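Spare keys used to live in a coffee mug at my place, and I could never find the shed one when I needed it. Then my neighbor Iraís Ibarra gave me a bag of 33 split rings, and I've been hooked on ring chains ever since!

Buy the small steel ones, and slide a butter knife in to open the coil - your thumbnail will thank you.

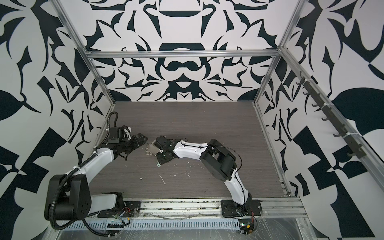
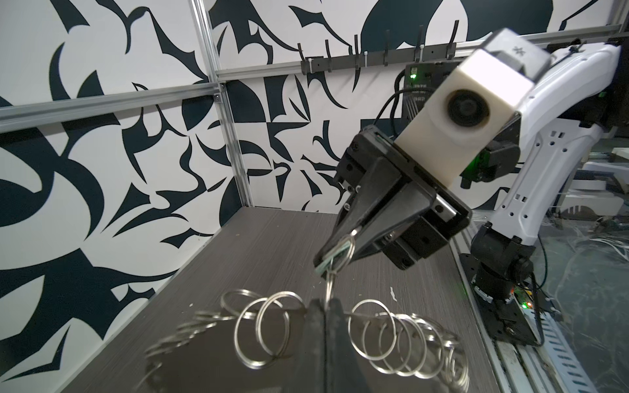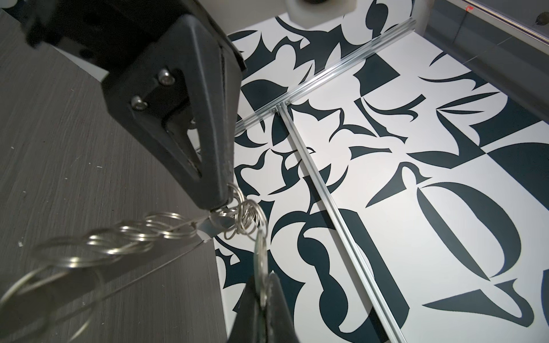
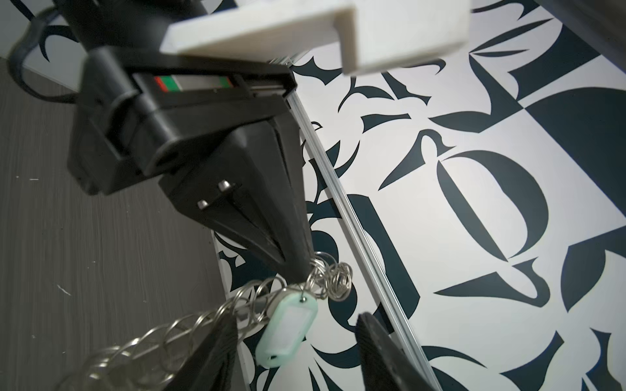 Label each key before it goes on, even the one you're sure you'll remember (I was sure about 3 of mine). A green plastic tag with a little window, like the one hanging off the chain in the last shot, is my favorite. Write in pencil and you can reuse it when the lock changes.

Contact | © Flornura Home Tips | Back to top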